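Folding talk, community hall version, October
Speaker notes — don't read these out word for word, you always do and it sounds terrible

Start with the hands-up question. Who here has a drawer at home they can't fully close? Wait for the laughs. Mine was the second one down in the hall dresser and it stayed jammed for most of a winter. I had to get at my own pillowcases with a ruler.

Then say who I am. I sort linens at the Astdale swap shop, we get bags and bags of the stuff, and Feng-yi Huang roped me into doing this after I complained too loudly about a bag of fitted sheets. Thank Feng-yi. Thank Bit-na for the urn and the biscuits.

Tonight is 35 minutes plus questions. We'll do soft things with sleeves, then towels, then cloths you want to show off. Fitted sheets are their own evening, sorry, I know that's what half of you came for!

PART ONE — SLEEVES

Slide one up. Give them a second to look before talking.
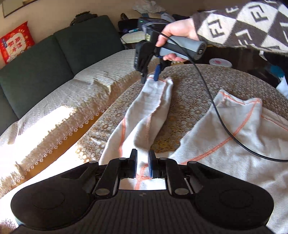 Fleece is the one that beats people. It's thick, it's springy, and the minute you let go it starts to open itself back up. My advice is to lay it out on the bed, full stretch, before you even think about folding. Look at the long sleeve part on the slide, pulled out away from the rest and held at its far end. That's the position you want before the first fold. And see the orange stitching? I love a garment with seams in a loud colour, they're like lines on a map. You can line up one edge with another and you know straight away if you're crooked. On plain white you're guessing.

Show the fold with the grey jumper from my bag. Sleeve in, other sleeve in, bottom up to the collar. Smooth with the flat of the hand, never the fingertips. If somebody asks about rolling — rolling is fine for a suitcase, I do it myself, but on a shelf the rolls wander off.

(Ro-un will ask about hoods. Hood goes down flat over the back first. Then carry on as usual.)

Mention the bed thing again. People fold standing up, holding the jumper against their chest with their chin, and then wonder why one side hangs lower. A bed is the best folding table you own. A dining table is second best. The ironing board is too skinny for anything bigger than a tea towel and I'll argue with anyone about it.

PART TWO — TOWELS

Hand round the two bath towels here, the thin one and the fat one. Get the front row to fold them however they do at home. No judging. (A bit of judging.)

Thirds lengthwise, then in half, then in half again, with the fold facing out. If your shelf is shallow, skip the last one. Tell the story of Seul-gi Han's mother, who refolded every towel in the guest bathroom on her first visit and never said a word about it.

Slide two.

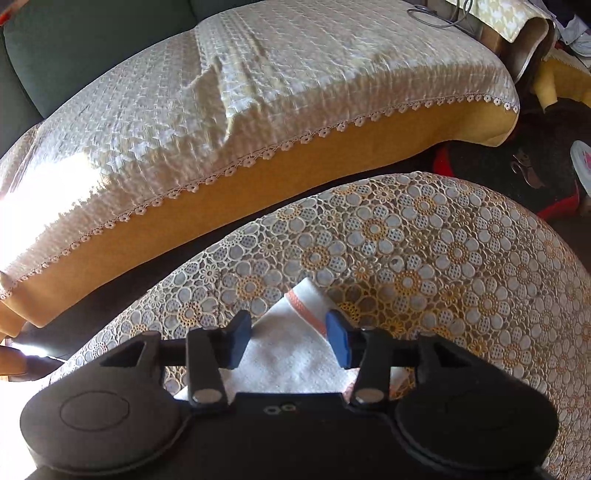

White terry towel with the thin orange stripe, on the lace cloth.

Points to make while it's up:

Use the stripe. If your towel has a band on it, decide where you want it to finish and keep to that for the whole set. On this one it's sitting near the top fold, at an angle.

Terry bunches. You can see it has come up in a soft peak. Give it a pat, pull the corners, carry on. It doesn't need to be perfect, it's going to dry somebody's feet.

Don't overstuff the stack. Six bath towels is my limit on a shelf.

PART THREE — THE NICE CLOTHS

Leave slide two up, everyone will want to talk about the lace. Let them. Those daisy-like flowers and the see-through work between them deserve a minute. For storing lace I say roll it around a cardboard tube with a clean old sheet, no hard creases. In-ho Byun gave me a stack of tubes and they're on the side table, please take one home.

The crochet edging on the throw behind is worth pointing out too. Fold the edging inwards so it doesn't snag on the shelf. I learned that from a splintery cupboard and a very good blanket.

Finish with the drawer. Ask everyone to do one drawer this week, only the one. Swap shop is taking towels again, any condition as long as they're clean, leave them inside the door and not out on the step.

Chairs back against the wall before tea. Get my grey jumper back off the front row.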